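Clusix Door Project - Final Report
Robotics Elective, Team Susto
Turned in: October

What we were trying to do

Get a simulated two-arm robot to open a door by itself. Sounds easy, was not. Everything in our project ran in simulation, we never touched hardware, the class doesn't have a two-arm robot anyway. Clusix is the name of our controller code. Nundach is the room layout we used, out of the set the course gave us. We picked it because it has paneled doors with lever handles and the other layouts had round knobs, which our gripper model is bad at.

Goals from the proposal:
- reach the handle with the right arm
- press the lever and pull
- left arm stays out of the way, then helps hold the door edge (stretch goal)
- do all of it from camera input only, no cheating with door position from the simulator

Last one we had to drop halfway thru. More on that below.

Setup

One camera on the body, one on each wrist. Arms are controlled separately. The body view is tilted pretty hard so the room looks rotated, and our first handle detector hated that. We tried rotating the picture before running the detector, then just trained it on the tilted view and that worked better.

The first milestone was contact with the handle. Right gripper on the lever, left one parked open by the other door.

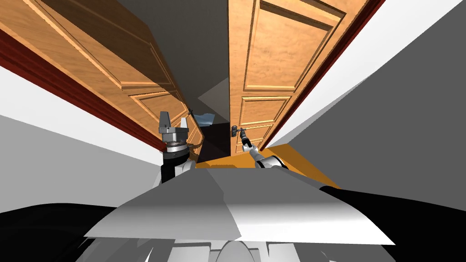 How the controller works

Four stages, really simple state machine:
1. Find - body camera looks for the handle, gives a target point
2. Approach - right arm moves to a spot in front of the target, slow
3. Grab - last bit of the motion uses the wrist camera
4. Pull - press down, then follow an arc

The arc in stage 4 is where most of the time went. If the arc is even a little too tight the fingers slide off the lever. If it's too wide the arm runs out of reach and the simulator throws a joint limit error and you start over. We ended up with a table of arcs and picked one from the handle height. Not elegant. Works ok.

Pimentel is the logging tool we wrote on the side. It saves the wrist views next to the joint values so you can scroll thru a run after it fails. Should have built this first. We spent the first weeks guessing why runs died. With the log open you can look at where the door edge and the casing are compared to the fingertips, and match it to the joint numbers at that step.
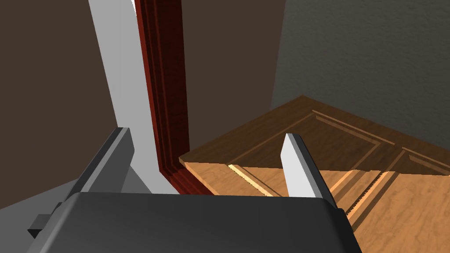 Why not use the simulator's door angle instead of the cameras?
We did in the end, for the Pull stage only. The wrist camera is too close to the door at that point, it mostly gets wood and not enough edges to work out an angle. Find, Approach and Grab still run on cameras.

Testing

We did 14 full runs with the final version. 7 got the door open far enough to count. The other 7 failed, mostly in Grab or Pull. Before that there were more than 13 test runs with older versions but the settings kept changing so we left them out of the results.

What went wrong in the failed ones:
- fingers closed next to the lever and not on it
- slid off during the arc
- arm got to the joint limit
- Find stage locked on to a piece of door molding and sent the arm over there

The molding problem is kind of our own fault, we had hardly any training pictures of plain walls and trim. The detector thinks there is always a handle somewhere. So we started collecting views with no handle in them, like the wall corner past the open fingers, just floor and baseboard trim, and labeled them as nothing.

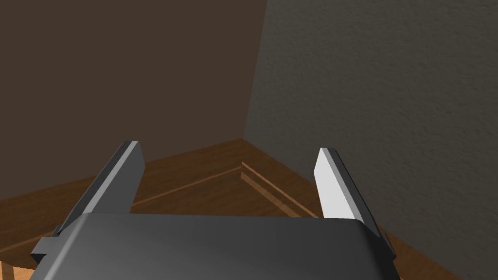
Source: Team Susto, simulator capture, Nundach layout

Adding those helped. The detector now says "no handle" when it should, most of the time. We also made Find wait for a few matching detections in a row before the arm is allowed to move, which makes the start slower but nobody on the team minded.

Rendering trouble

Shadows. The simulator draws little dark triangles along edges on the wood, worst on the panel edges and the rails. Our edge filter picked up every one of them as a corner. Changing the shadow resolution made them smaller but the runs got too slow on the lab machines, so we put it back. Blurring a bit before the edge filter was the cheap fix. It hurts the handle outline some, we lived with it.

The wrist views also get a lot of the robot's own arm in them. Black link straight down the middle, gripper body along the bottom, and the useful part is whats left on the sides. We mask the gripper body out now. The link is harder, it moves, so the mask would have to come from the joint values and we ran out of time. 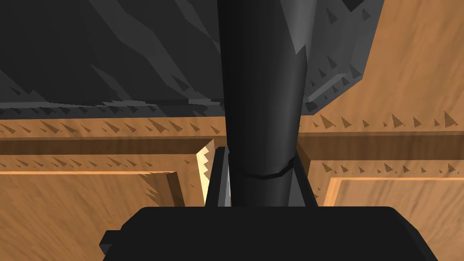 What's left to do

- moving mask for the arm link
- left arm. It holds its parked pose the whole run right now, stretch goal not met
- door angle from cameras, maybe using the body camera during Pull
- try a second layout. Everything here is tuned to Nundach and we expect the arc table to break somewhere else
- clean up the config files, half the names in there are from the first version and dont mean anything anymore

Code and Pimentel logs are in the class folder under Susto. Run the setup script before opening the logs or the viewer will complain about missing paths.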